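Jovari Home Chores
Gallery

Can a machine do the housework yet?

Posted 15th September

Jovari keeps a list of 13 ordinary chores and follows how well machines do them. The list began in May at Narbridge, with jobs that most people do before leaving the house in the morning. Nothing on it calls for special skill. A ten-year-old could do nearly all of it, and would probably complain about the vacuuming.

This page covers putting things away, the first group on the list. The short answer is that a machine can do parts of it, slowly, if the things are easy to hold and the place they go is easy to reach. The longer answer is below, along with notes on the chores that come next.

Putting things away

Most tidying comes down to one motion done over and over. You pick up a thing, carry it a short way, and let go of it in the right place. Toys go in a bin, fruit goes in a bowl, mail goes in a tray. People do it while talking on the phone.

For a humanoid robot the same motion breaks into separate problems. It has to stand steady with one arm held out. It has to know where its hand is compared with the thing it wants. The fingers have to close far enough to hold on, and the arm has to travel without knocking over whatever is in the way. Then the hand has to open over the target.

The fruit job on the Jovari list is two pieces of fruit and somewhere to put them. It is meant to be the easy one. In the picture, the arm is straight out over a white desk with something small and yellow under the palm. One woven basket is directly below the hand and a larger one is closer to the front of the desk, with a red apple between them. The stacked washer-dryer against the back wall belongs to a later and much harder part of the list.
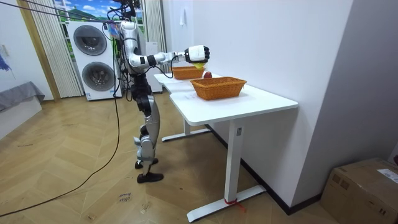

What makes fruit a fair test

Fruit shapes are useful because they are different from each other and everybody knows what they are. An apple is round and will roll if it is pushed at the wrong angle. A banana is long and curved, so there are good places to hold it and bad ones. If the fingers close near one end, the other end swings.

Play fruit is common in this kind of work. It keeps its shape, it doesn't bruise, and it can be dropped as many times as needed. It also makes the job easier than the real thing. A ripe banana has to be held gently, and a wet apple is slippery. A machine that puts away toy fruit has shown that it can reach, grip and release. It has not shown that you would want it near the peaches.

Baskets make the job easier too. A wide opening forgives a sloppy drop. A fruit bowl with a narrow base, already half full, would be less forgiving, and so would a refrigerator drawer that has to be pulled open with one hand and pushed shut afterward.

Notes from the fruit job:

Reach. A long straight reach puts the weight of the arm well out in front of the body. People lean back a little to make up for it and don't notice. A standing machine has to work it out each time.

Grip. Fingers that wrap around an object do well with round things. They do less well with flat things, and a coin or a sheet of paper on a smooth surface is still one of the harder pickups in any home.

Letting go. This sounds like the easy part. Objects can hang on a finger, turn as they fall, or land on the rim. A person sees that happen and fixes it with a nudge. A machine needs to check that the object landed, and then decide what to do if it did not.

Sorting. If there are two places to put things, somebody has to say which thing goes where. In a lab that is settled ahead of time. In a family kitchen the rule changes depending on who is home.

A closer look at the grip

The next picture shows the black fingers around a red toy apple, held up above the table. One finger goes over the top and the thumb presses from underneath. It is close to the way most people would pick up an apple if they were told to be careful with it. The yellow toy banana is lying in the woven basket.
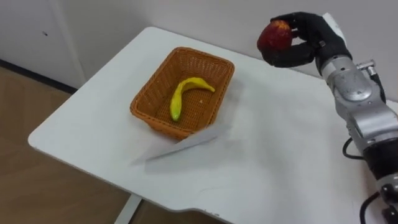

Toy apple in the hand, toy banana in the basket.

A grip from above and below holds well while the arm moves. The cost comes at the end, when the finger and thumb both have to clear the object before it can drop. If one opens late, the apple goes sideways. At home that means an apple under the stove.

The sheet in front of the basket is the kind of thing that comes up on any real table. Paper and plastic slide, lift at the edges and catch on things. A person pushes them out of the way with the side of the hand. Whether a machine ignores a loose sheet, moves it or tries to pick it up depends on what it has been taught, and all three can be the wrong choice.

Chores further down the list

The rest of the 13 chores are grouped by how much trouble they give. We will add pictures to this page as each group is written up.

Laundry. Loading a front-opening machine means pulling soft, tangled things out of a basket and pushing them through a round door. Nothing keeps its shape. A sleeve left hanging out will stop the door from closing. Unloading is worse, with damp cloth stuck to the inside of the drum and the odd sock at the back. Stacked units add height to the problem, and the upper and lower doors call for different positions. We rate loading as possible with a person nearby. We rate folding as not ready, except for towels.

Dishes. Clearing plates from a table is close to the fruit job, with heavier and more breakable things. Racking them in a dishwasher is a different matter. The slots are narrow, the plates are greasy, and every household loads it in its own way and believes the others are wrong. We rate clearing as possible and racking as not ready.

Floors. Flat-floor vacuuming by small wheeled machines is the one chore on the list that many homes have already handed over. They still get stuck on cables and rug fringe. Picking things up off the floor first is left to the people who live there.

Beds and curtains. Drawing a curtain is easier than it looks if the cloth runs freely on its rail. Making a bed needs two long arms and a walk around the mattress. We rate it as not ready.

Wiping down. A flat, empty counter is fine. A counter with a toaster, a plant and a stack of mail on it means moving everything twice. Wet cloths also have to be wrung out, and that takes two hands.

Bags. The standard Jovari grocery bag weighs 900 grams packed, which is light for a person. Weight is not the hard part. The handles fold over, the bag changes shape when it is lifted, and the eggs are always on top.

How we rate

We use three grades. Ready means you could leave the room. Possible means it works with someone nearby to step in. Not ready means it is still quicker and safer to do it yourself, even counting the time spent explaining. The fruit job is graded possible.

Speed is noted but does not change the grade. A slow machine that finishes the job while you are out is still useful. A quick one that needs rescuing is more work than no machine at all.

We also look at what has to be changed in the room first. If the furniture must be moved and the floor cleared, that time belongs to the chore. Cables are part of this. A machine with lines running to it can do good work at one desk, but it can't follow you from the laundry to the bedroom, and a home is mostly made of walking from one room to another.

Questions we get

When will one of these be able to do all of it? We don't know. We have stopped guessing on this page. Of the 13 chores, 11 can be tried in one room, and those will likely be handed over first. The other two involve stairs.

Why use a humanoid for jobs like this? Houses are built for people. Door handles, shelves and tables are set at heights that suit us, and the standard table on our list is 76 centimeters high for that reason. For a single job, a fixed arm beside a table would be cheaper and probably better. The case for legs and two hands rests on doing many different jobs in one house, and that case has not been made yet.

Would you have one at home? For putting toys in a bin, yes, with the door open. For glassware, no.

More galleries
Jidness: kitchen counters and drawers
Villanueva: shelf stocking and returns
Narbridge: the first list

Pictures on this page may be used in classrooms with credit to Jovari Home Chores.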